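Udholm Slotted Work Surface and Fixture Plates
Pradumex Workshop Equipment – Bench Systems

Overview

The Udholm work surface is an aluminium bench top intended for the servicing, dismantling and grading of desktop computers and comparable equipment. It is supplied to repair depots, technical colleges and reuse centres that require a rigid surface on which an open chassis can be held in one position for the length of a job.

The surface is assembled from parallel aluminium profiles with continuous T-slots between them. Accessories may be fastened at any point along a slot and removed without marking the profile. A horizontal rail closes the upper edge of the surface and may be used as a datum when plates are set out.

Work on desktop mainboards

Board-level work places particular demands on a bench. Processor sockets with a hinged load plate and retention lever require downward force to open and close, and a chassis that shifts while the lever is under tension exposes the board and the processor to damage. Memory slots present the same difficulty when modules are seated. Before any such work begins, the chassis should be stopped on at least two sides.

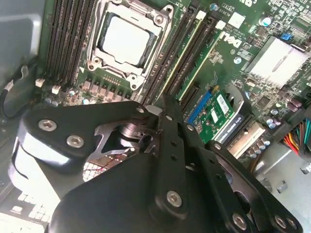 Pradumex recommends that all memory modules be withdrawn before the processor is lifted, and that modules be stored in antistatic trays in the order of removal. Old thermal compound should be cleared from the heat spreader with a lint-free cloth and an approved solvent. Traces left at the margin of the heat spreader do not affect grading under the Fortin bench procedure, provided that none has reached the socket contacts. Where a board carries a finned chipset heatsink, it should remain in place unless the board is being scrapped.

Technicians are reminded that the painted or anodised finish of a chassis does not provide a reliable earth connection. The bench top is to be bonded separately using the earth stud fitted at the rear of the frame.

Fixture plates

Udholm fixture plates are moulded in grey plastic and attach to the slotted profiles with T-nuts and cap screws. A plate may be laid flat as a locating pad or mounted upright as a stop, and both arrangements use the same hardware. Plastic was selected for the standard plate so that a part pushed against it is not scored. An aluminium plate is available to special order.

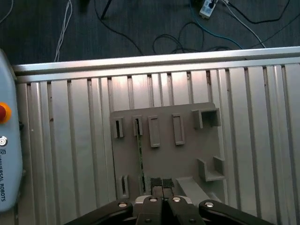
Fortin

Power and data cables should be kept off the work surface wherever the layout of the room allows. The optional Gakolen cable channel fastens to the underside of the upper rail and carries leads to the rear of the bench. It is sized for ordinary mains and network leads and will not accept a power board, for which a separate bracket is offered.

Specifications

Length of surface: 1000 mm
Profile height: 16 mm
Rated load, evenly distributed: 100 kg
Profile material: aluminium
Standard plate material: plastic, grey
Plates supplied with surface: 6
Mounting: to Pradumex bench frame, or to an existing frame with the adaptor kit

Cleaning and maintenance

The profiles may be wiped with a mild detergent solution. Abrasive pads will alter the brushed appearance of the metal and are not recommended. Light scuffing of the profiles is a normal result of use and is not covered by warranty. Debris that collects in the slots should be removed with a narrow nylon brush before a T-nut is moved, as grit beneath the nut will prevent it from seating squarely.

Screws holding upright plates should be checked at the start of each shift – or more often where heavy cases are handled – and tightened by hand with the key provided. Power tools must not be used on the plate hardware.

Ordering and supply

The work surface is supplied fully assembled and is shipped on a returnable pallet. Fixture plates, T-nuts and the Gakolen cable channel may be ordered separately at any time. Orders from schools and colleges received by the end of January are scheduled for delivery ahead of the first teaching term. Requests for non-standard lengths should be accompanied by a dimensioned sketch showing the position of the upper rail.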